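3.2 Materials and storage of the plumbing collection

The household fittings held at the Clomach store came from two sources. The larger part was the stock of the Kassab supply shop, which closed with its shelves still full. The rest was given by former tenants of the Drikent housing estate, who had kept parts left over from repairs. Together the two groups make up 3,882 cataloged pieces, most of them plastic, with a smaller number in brass and galvanized steel.

The shop stock arrived in its original bins, and we kept the bin order when writing the catalog. Nidia Muñoz transcribed the shop's handwritten price cards, which use a private set of abbreviations for size, thread and supplier. Where a card and a part disagreed, the part was measured again and the card reading was kept in a separate field. We did not correct the shop's own names for things. A piece that the trade would call a coupling may appear on the cards as a sleeve, a joiner or a collar, and these words changed over the years in ways that matter for the discussion in Section 5.

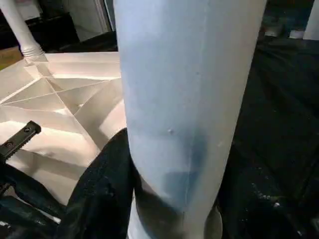

Figure 4. Surface of a pale cylindrical piece, close view.

Dating was the hardest part of the work. Few of the plastic parts carry a date, and the price cards were reused, often with the old price crossed out and a new one written beside it. We therefore relied on three kinds of evidence: supplier invoices, changes in the wording on the cards, and small features left on the parts by molding. Features of the last kind are easy to miss on a pale surface. In Figure 4 a faint vertical line runs down the right side of the cylinder, and near the middle there is a small raised bump. We recorded the presence or absence of such lines and bumps for every white part but did not treat them as proof of date unless an invoice agreed. Tamer Twal checked 300 of these records against the parts themselves, working without sight of the first set of notes, and disagreed with 17. Most of the disagreements concerned bumps so low that they could be felt but not easily seen.

The invoices gave a firmer basis. They name Bustirer as the main supplier of waste fittings for most of the period, with short gaps when the shop bought from whoever could deliver. The gaps are useful. Parts bought during them tend to sit at the back of a bin, under later stock, and their cards show prices that do not fit the usual markup. One bin of elbows had up to four layers of this kind, each with its own card folded around the first piece.

The tenants' group is less orderly. It came in boxes and bags, and many of the pieces had been joined together at some point and never taken apart. We chose to catalog a joined set as one item, with a note listing the parts it contained. Taking the sets apart would have given cleaner figures for each type of fitting, but it would have destroyed evidence of how people combined parts from different makers.

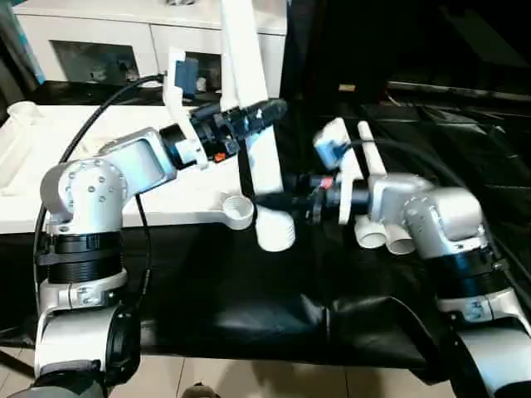
Figure 5. Joined white plastic piece over a black cloth.

It would also have been slow. Solvent-welded joints cannot be undone without cutting, and threaded ones that have been sealed with paste tend to crack when forced. Of the joined sets in the tenants' group, the majority mix at least 2 suppliers. This agrees with what former tenants told us in interviews: repairs were made with whatever was in the kitchen drawer, and a trip to the shop was made only when the drawer failed. Several remembered the Kassab counter well and could name the parts by the words used on the cards, though none of them had ever worked there.

Storage follows the same division. Shop stock is kept by bin number and the tenants' pieces by household, so that a reader who wants all the traps or all the elbows must use the catalog and cannot simply go to a shelf. The catalog was closed to new entries on 24 January 2023. Items received after that date are held separately and are left out of the tables in Section 4.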